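Bathroom shelf amnesty reaches Bunau

8 March 2021

Residents of Bunau have been invited to clear out their bathrooms this month, and the response suggests that a good many of them own more toothpaste than teeth.

The amnesty, run by the household shop Sollomix, asks people to go through whatever has gathered beside the basin and decide, tube by tube, what stays. Leaflets have gone to 2550 homes. Anyone who finishes gets a 50p voucher, redeemable against — among other things — toothpaste.

Shirin Taheri, who wrote the leaflet, recommends starting with the counter and leaving the cupboards for a braver day. "Squeeze it. If nothing comes out, it's rubbish," she said. "People do like to keep them for emergencies. I have never heard of a toothpaste emergency."

Facundo Carrasco of Hassanpour Road gave the job 12 minutes and was still there at lunch. He has parted with several tubes and a sachet of bath salts from a hotel that has since become a car park. His wife, Negin Azimi, retains custody of the hand cream.

The leaflet's one firm rule is that tubes go in the bin and do not move to another shelf.
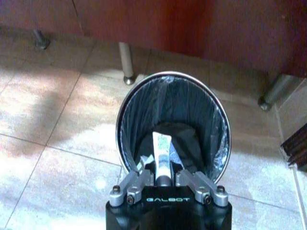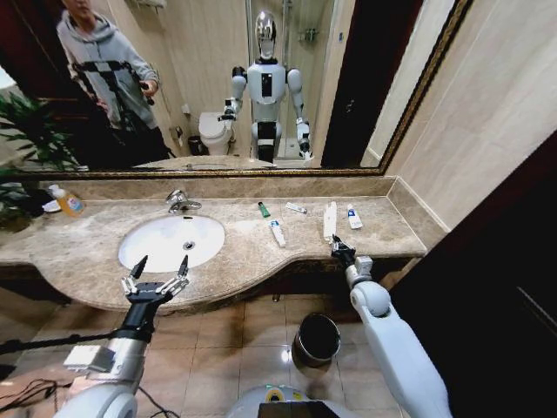
Toothpaste and other tubes on a marble counter in the second picture, and a white tube over the bin in the first.

What to do with the rest

Unopened toiletries can be left in the box by the till at Sollomix until the end of the month. Half-used soap cannot, however nice it smells. Medicines should go back to the chemist.

A kitchen drawer amnesty is planned for October.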